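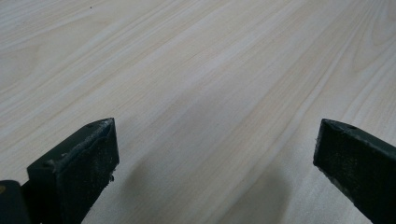 Attachment 1 to ticket 364: gripper camera view, fingers open over the demo table

Home Tickets Equipment Bookings Help

Ticket 364
Subject: Hand-held gripper loses tracking on demo table, open day is Tuesday
Raised by: Shahnaz Karunaratne
Assigned to: Janaka Weerasinghe
Equipment: Mendier hand-held gripper, replay arm, Nevlow logging laptop
Location: Gazi room, ground floor
Priority: High
Status: Closed

Problem as reported

We are running the pick-and-place demonstration for the open day on Tuesday. A visitor holds the gripper, picks up a block, puts it in the tray, and the arm on the next bench then repeats the movement. In rehearsal this morning the software kept stopping with "pose lost" before the visitor had got to the block. When it did get through, the arm put the block down short of the tray.

It doesn't happen every time. It is worst when the gripper is low over the table and there is nothing under it. If I lift it up so the camera can see the shelves at the back of the room, the message clears after a moment and the trace jumps sideways.

I have restarted the laptop and swapped the cable. No change. It worked in the upstairs lab last week with the same laptop and the same settings, as far as I know.

What I need: either a fix before Tuesday, or a decision to show a recorded run and leave the visitors out of it. I would rather not do the second one, as the school groups have been told they can have a go.

Log

09:40, Janaka Weerasinghe
Picked this up. Looked at the attachment. The table is very pale with a fine straight grain and there is next to nothing on it for the tracker to hold on to. I can find one dark speck near the top left and that is all. The grain lines look much the same wherever you are along them, so the software can match the wrong bit and think it has moved. Upstairs we work on the printed mat. Is the mat downstairs with you?

The fingers are dusty as well. There is a light strip along the top edge of the left one that might be old glue, or what is left of a pad. Can you feel whether it is raised? Please don't pick at it yet.

09:55, Shahnaz Karunaratne
No mat here. I took the table as it was because it looked tidy and the blocks show up well on it. The strip is slightly raised at the tip end. I had assumed it was part of the finger.

10:10, Janaka Weerasinghe
It isn't part of the finger. We can come back to it. Tracking first, please do these in order and tell me what each one does:

1. Close the Nevlow logger and open it again with the room lights on full. It sets exposure once at start-up and keeps it.
2. Put six or so printed sheets on the table, anything with plenty of dark shapes. Old posters will do. Tape the corners down.
3. Do a slow sweep from the tray to the block and back, fingers open, at the height a visitor would use.
4. Save the trace and upload it here.

Leave the feature limit at 1000. Somebody may suggest raising it. It won't help if the table has no features to find.

10:50, Shahnaz Karunaratne
Done.

Step 1 on its own: no real difference. Message came up on the first sweep.
Steps 2 and 3: much better. Five sweeps without a message, then one message when I went past the end of the sheets on to bare table.
Trace uploaded.

The sheets look dreadful, and one of them is the fire assembly notice, which I have put back on the wall. Could the proper mat come down from upstairs?

11:15, Janaka Weerasinghe
Trace looks fine up to the point where you left the paper, then it slides along the direction of the grain. I am happy that this is the cause of the lost pose.

The mat is in use until Monday afternoon. I will bring it down after that. It is bigger than the sheets but it still won't reach the front edge of the table, so put the tray further back and mark a line with tape for visitors to stay behind.

I am less sure about the block being put down short. That could be the same slide, or it could be the fingers. Try this: hold a block in the gripper, turn it upside down, and see whether it shifts.

11:40, Shahnaz Karunaratne
It shifts. It doesn't drop, but it slides towards the tips and turns a little. Tried it with 2 different blocks and got the same with both.

11:50, Janaka Weerasinghe
Then the grip needs sorting too. I will come down after lunch with cleaning cloths and new pads. Please switch the arm off at the bench before I start, and leave the sheets where they are.

14:20, Janaka Weerasinghe
On site. Wiped both fingers down with a damp cloth, then a dry one. Most of the dust came off. Lifted the strip from the left finger with a plastic scraper. It came away in one piece and left some stickiness, which I cleaned off with the label remover from Stores. Checked the screws as well. One was half a turn loose on the right finger. Tightened.

The right finger has light scuffs along its edges. They don't catch on anything, so I have left them alone.

Stuck new pads on the inside faces of both fingers. Pads need to sit overnight before heavy use. Light testing is all right.

14:45, Janaka Weerasinghe
The finger opening has to be measured again after new pads, otherwise the software thinks the fingers are closed before they are. Ran the open and close routine from the Stosamia calibration page. First attempt failed at the closed end, my fault, I had left the backing paper on one pad. Second attempt passed. New values saved on the laptop under "open day". Don't load "lab default" by mistake, it still has the old ones.

15:10, Shahnaz Karunaratne
Ran the full demonstration twice with the arm back on, sheets still down. The block went into the tray both times. Block no longer slides when held upside down. I am not going to keep testing it today because of the pads.

Can we keep this open until the mat is in?

15:15, Janaka Weerasinghe
Yes. Status changed to Waiting.

Monday, 16:30, Janaka Weerasinghe
Mat is down and taped on all four sides. Tape line added for visitors. Full run done from start to finish, no messages. If "pose lost" comes up during a session, ask the visitor to put the gripper back in its stand, press Reset once, and wait for the green light before they pick it up again. Pressing Reset while somebody is holding it gives a bad starting position and the arm will be off for that whole run.

Tuesday, 17:05, Shahnaz Karunaratne
Open day finished. The message came up a few times, mostly with the younger children, who like to point the gripper at each other. Reset in the stand cleared it each time. One run was started with "lab default" loaded and the arm squeezed the block too hard. Stopped it, loaded the right file, carried on.

Mat to go back upstairs, please. We would like to book one of our own for the next visit in April if there is money for it. Happy for this to be closed.

17:20, Janaka Weerasinghe
Closed. I have put in a separate request for a second mat and renamed "lab default" to "lab default OLD PADS".

Recent tickets
Replay arm emergency stop cover loose
Gazi room projector shows blue screen
Request: second printed mat for visits
Nevlow laptop will not join visitor wifi
Missing blocks from demonstration box

Contact the equipment desk | Copyright Equipment Support | Back to top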